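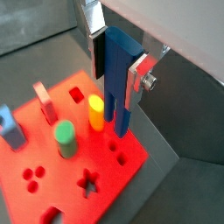
A dark blue plastic piece over the red board.

Cleaning and storing plastic and foam toys
Roldale Home Notes > Children's things > 5/17/23

Most toys need far less cleaning than people give them. A wipe now and again is enough for anything that stays indoors, and a proper wash can wait until something has been dropped in the garden or chewed by a visiting toddler.

Hard plastic

Fill a washing-up bowl with warm water and a small squirt of washing-up liquid. Put the pieces in, leave them for 30 minutes, then go over them with an old toothbrush. Hollow pieces hold water, so stand them open end down on a tea towel overnight. If you hear sloshing the next day, shake them out over the sink and leave them another night.

Do not use the dishwasher unless the maker says so. Thin plastic warps on the bottom rack and will not go back to shape. Keep anything with batteries out of the bowl altogether and use a damp cloth.

Crayon comes off with a dab of cooking oil on kitchen roll, followed by soapy water. Biro is harder. Try surgical spirit on a cotton bud, on the underside first in case it lifts the colour.

Foam

Foam should not be soaked. It drinks up water and takes days to dry – longer in a cold house – and it will smell if put away too soon. Wipe the flat surfaces with a well wrung cloth. For holes and corners, wrap the cloth round the handle of a wooden spoon and turn it gently. Crumbs come out best with the crevice tool of the vacuum cleaner on its lowest setting.
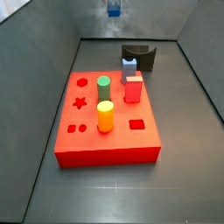 Shape sorter in red-orange foam, with star, round and square holes.

Dry foam flat and away from radiators. Strong sun fades it, reds worst of all. Small tears can be mended with a foam-safe craft glue, pressed together by hand for a minute and left until the following day.

Storage

Shallow boxes are better than deep ones. In a deep box everything gets tipped on the floor to reach the one thing at the bottom. We use the Wondel under-bed box, 70 cm long, and it slides out easily on carpet but needs felt pads on boards.

Keep sets together in drawstring bags and write the contents on a luggage label. Old pillowcases do just as well. Put puzzle boards at the bottom, flat, with nothing heavy on top.

Lofts are fine for hard plastic. Foam and fabric are better in a cupboard indoors, as damp gets into them over the winter. We go through the boxes every June and pass on whatever has been outgrown – the charity shop in Ashby takes clean toys if the pieces are all there.

Next page: Getting felt-tip out of cushion covers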